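Mirner Institute of Applied Automation
Search this site Enter keywords Go
Course Handout 2: Recording Demonstrations by Remote Control
Instructor: Kazue Kinoshita
Revised September 7, 2023

Students should read this handout before their first session at the Trarngate bench. The practical task for this unit is work on a white frame with an upright, performed by two arms under the control of one operator.
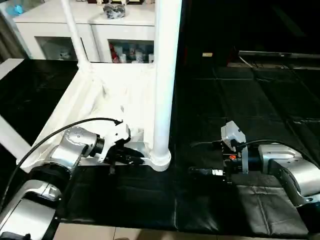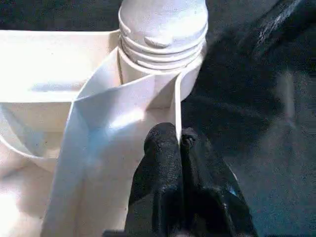

The second view is from a camera at the wrist or gripper; the other three are from a head camera.
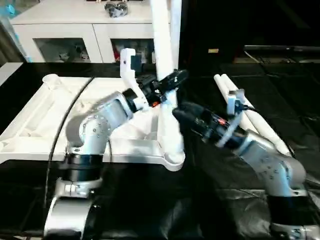
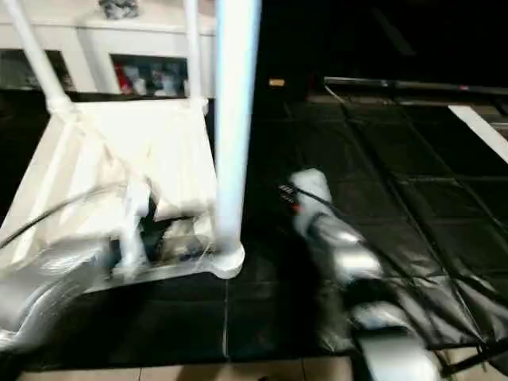 1. Terms

A demonstration is one complete performance of the task by a human operator, recorded together with the joint positions of both arms and all camera streams. An episode is the stored file. In hand guiding, the operator holds the arm and moves it directly. In remote control, the operator moves a separate input device and the arms follow. Only remote control is assessed in this unit. Hand guiding is covered in October.

2. Conduct of the session

Each student is allotted 60 minutes and is expected to submit 37 accepted episodes. Students work in pairs, one operating and one keeping the log. The log keeper announces the start and end of every episode and may stop the recording at any time.

The operator shall move at a steady pace and shall pause briefly before each grasp. Fast travel between grasps blurs the head camera view and makes the episode harder to learn from. Where both grippers must approach the same part, one arm is to be held still until the other has closed.

Corrections during an episode are permitted. A missed grasp that is recovered calmly is useful training material and should be kept. An episode in which a part leaves the work area is to be marked "rejected" and repeated from the start position.

3. Review

Before submission, each pair shall replay its episodes in all views and confirm that the streams begin together. Comments are entered in the Prunent log under the episode number. The reference set from the previous course contains 479 episodes and may be consulted for comparison. It may not be submitted as new work.

Questions regarding bench times should be directed to Jeanine De Smet.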